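Association des usagers de la médiathèque Todorova
Procès-verbal de la réunion du conseil d'administration du 9 octobre 2018

La séance est ouverte à 18 h 30 par la présidence. Le quorum étant atteint, le conseil peut valablement délibérer. Le procès-verbal de la séance précédente est adopté sans modification.
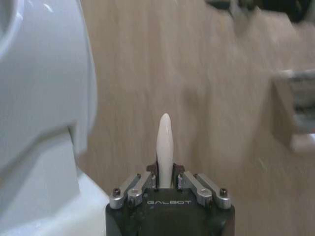
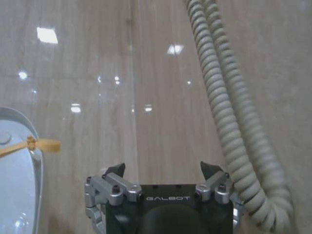 Inscription « GALBOT » lisible sur les deux vues.

1. Fréquentation et adhésions
L'association compte à ce jour 441 adhérents à jour de cotisation. Le nombre de prêts enregistrés au titre du fonds associatif s'établit à 1 169 depuis le mois d'avril. Le conseil prend acte de ces chiffres et demande que la part des prêts destinés au jeune public soit présentée séparément lors de la prochaine séance.

2. Horaires d'ouverture
La direction de la médiathèque propose d'avancer l'ouverture de la salle de lecture à 9 h 30 pendant les vacances scolaires. Plusieurs membres font observer que la desserte par autocar depuis le quartier Kidaten ne permet pas une arrivée avant 9 h 50. Après discussion, le conseil émet un avis favorable à titre d'essai – l'horaire actuel étant maintenu hors vacances.

3. Renouvellement du fonds de périodiques
L'abonnement souscrit auprès de la société Bullmont arrive à échéance en fin d'exercice. Une seconde offre a été reçue de la librairie Gonunent, portant sur 17 titres, dont quatre revues régionales absentes du catalogue actuel. Il est relevé que cette offre ne comprend pas la reliure annuelle. Le conseil sollicite un devis complémentaire et reporte sa décision.

4. Désherbage des collections
Environ 127 ouvrages ont été retirés des rayonnages en raison de leur état. Le conseil approuve leur cession à titre gratuit aux écoles de la commune, les volumes restants pouvant être proposés à la vente lors de la braderie de printemps. Le prix unitaire est fixé à un euro.
Vote : adopté à l'unanimité, moins une abstention.

5. Questions diverses
Le conseil est saisi d'une demande relative au chauffage de la salle d'étude du premier étage. La question sera transmise aux services techniques municipaux. Il est par ailleurs rappelé que les clés de la réserve doivent être restituées à l'accueil après chaque permanence.

L'ordre du jour étant épuisé, la séance est levée à 20 h 15.

Le secrétariat de séance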